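TARNVILLE REPAIR LIBRARY OPENS ITS DOORS, AND ITS SHELVES, THIS MARCH

Borrowers can take home a sewing machine, a tile cutter or a fondue set, provided they bring it back

TARNVILLE – The Tarnville Repair Library, which has spent the winter promising to open "any week now," will open on a Friday in March at 5 p.m., in the former Hoàng shoe store on Flirmont Street. The sign still says shoes. There are no shoes.
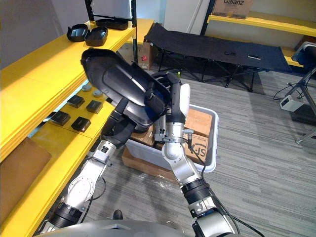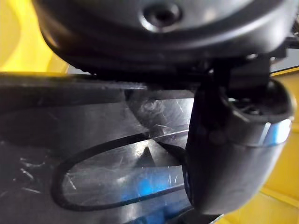
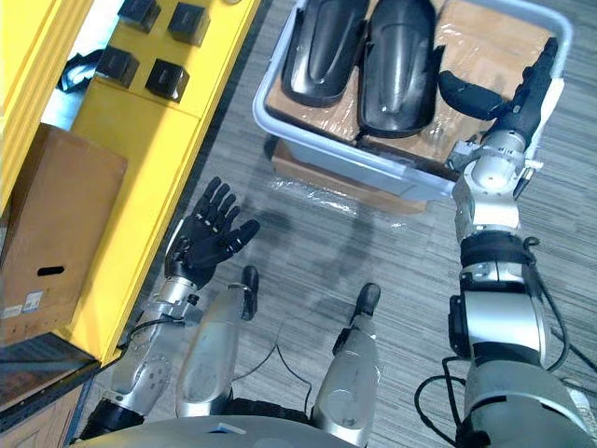 Thoa Hà thinks the town should have done this years ago. "I own a carpet cleaner I have used one time," she said. "My sister owns the same one. So does her neighbor. We could clean the carpets of a small country, and all three of us are short on closet space."

The Repair Library lends household tools and appliances in the way a regular library lends books, with the difference that a book rarely comes back full of sawdust. The opening catalog lists 810 items. The most requested so far is a pressure washer. The least requested is a machine that peels one apple at a time, and the library would be delighted to talk to anyone with an interest in it.

Membership costs $17 a year. Members may borrow 2 items at once for up to a week, and late returns are charged a dollar a day, up to the point where it would have been cheaper to buy the thing.

Alongside lending, the library will run a fix-it bench every Friday evening. Residents can bring in a lamp, a toaster or a radio and learn how to mend it themselves, with help from someone who has mended one before. Microwaves and anything that runs on gasoline are not accepted at the bench. Neither are laptops that have been in a bathtub, a rule added after the trial evenings.

"People ask if we can save everything," said Quang Châu, director of the Repair Library. "We can't. Some toasters have had a full life. But a lot of what gets thrown out in this town needs a new fuse and ten minutes of somebody's attention, and we have a drawer of fuses."

The library's booking system was built by Ikar, a local software firm, and is available on any phone. Residents who would prefer to call may do so, and those who would prefer to come in and complain in person will find a chair by the door.

Donations of working items are welcome during opening hours. The library asks that cords be attached, that manuals be included where they survive, and that bread makers be kept at home for now – the collection has enough bread makers. It hopes to reach 1,000 items by the end of its first year and would like very few of the new ones to make bread.

Opening night is free and includes coffee, served from whichever machines have not been borrowed.

Media contact: Quang Châu, Tarnville Repair Library, Flirmont Street, Tarnville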